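Thread: Randomizing start poses by hand vs. by script, and does it change your success rate?

gridwalker_m
Posting this because our group has gone back and forth on it for a while. We train small imitation policies on tabletop tasks. Until recently whoever was at the keyboard put the objects back by hand between trials, "anywhere on the mat," and we called that random. Then we switched to a script that draws a position for each object, shows it as an overlay on the monitor, and you line the object up with the overlay.

Same task, same policy, same checkpoint. Hand placement gave us a clearly higher success rate than the script did. The policy was trained on 327 demonstrations, all of them hand placed. Evaluation was 222 trials for each placement method.

My read is that people don't place things at random. They avoid the edges, they avoid putting two objects close together, and they drift toward spots where they think the arm will do well. The training data has the same habit in it, so the test looks easier than it should.

Has anyone else measured this?

tamsin_k
We saw something like it on the Follell bench last June. Ours was a sorting task with blocks. I plotted where the blocks had been placed in the demos and it was a fat blob in the middle with almost nothing near the corners. The person doing the resets was sure they had covered the whole area.

What is your workspace like? If the arm can barely reach the corners then part of the drop is reach and has nothing to do with the data.

gridwalker_m
Fair question. The workspace is a dark gray mat taped to a wooden table, and the script only draws positions on the mat. The task is to put a small foam cube into a lid that lies rim up. Both objects get a new position every trial. We require a minimum distance between them so that they never start touching.

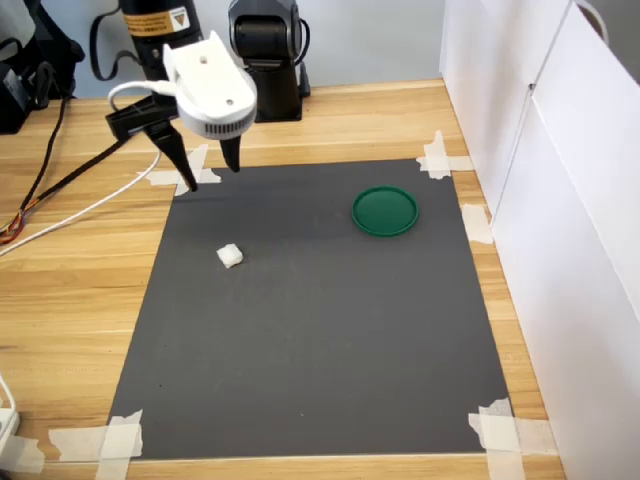 I checked reach before any of the evaluation runs. We drove the arm by hand to a grid of points over the whole drawing area and it got to every one with the fingers pointing down. So I don't think reach explains it. What I can't rule out is that the motion to the far points is a bit less accurate.

ostrich_pdf
I don't agree with the conclusion. You changed two things. One is the distribution of positions. The other is that with an overlay the operator spends longer leaning over the table and nudging objects. If the table or a camera mount gets bumped a little each time, your calibration drifts during the session and success goes down.

Did you interleave the two methods or run one and then the other?

gridwalker_m
One and then the other. Hand placement first. Yes, I know.

ostrich_pdf
Then I would not report the difference at all until you rerun it interleaved. Flip a coin before each trial and let that pick the method.

tamsin_k
I think that's a little harsh. The blob in the demos is real and easy to check. You can plot the starting positions from the first camera image of each episode without running the robot again. If the scripted failures sit mostly outside the blob, that tells you a lot. If they are spread evenly, then ostrich has a point about drift.

ostrich_pdf
It tells you something. It doesn't separate "far from training data" from "near the edge where everything is harder." Those are the same places on the mat.

benchnotes
We ran into that exact mix-up at Prendby. What helped was training a second policy on scripted demos, same number of episodes, and testing both on the same list of scripted positions. If the second one does fine near the edges, the edges aren't the problem. It costs you another round of data collection, but it's the cleanest test I know of.

Also use a fixed list with a saved seed. Fresh draws for every checkpoint add noise you don't need.

gridwalker_m
The fixed list makes sense and I'll do that this week. Right now each evaluation gets new draws.

I pulled the first images and plotted positions for both objects. The cube is bunched up left of center in the demos. The lid is worse. It is almost always in the upper right of the plot, and it barely moved between episodes for one of our operators. Scripted failures are mostly cases where the lid was in the lower half. The arm picks up the cube and carries it to the upper right anyway, then opens.

tamsin_k
That's a pretty strong sign. It learned where the lid usually is and pays little attention to the image for the second half of the task.

ostrich_pdf
Agreed, that one is hard to blame on a bumped camera. Drift would give you near misses, and carrying the cube to the wrong side of the mat is not a near miss. I still want to see it interleaved before I believe the size of the gap.

gridwalker_m
Plan is: saved list of positions, interleaved trials, and a second set of 327 demos with scripted placement. We'll have 3 operators split the demos evenly so one person's habits don't dominate. I'll post the plots when the second policy is trained.

Comments (3)

hokham_lab_tech
Our reset script lets the operator skip a position. Check if yours does. Ours were skipping the annoying ones and it was not in the log.

gridwalker_m
It does have a skip key. I'm taking it out.

yu_rig2
Would like to see the plots for the lid broken out by operator.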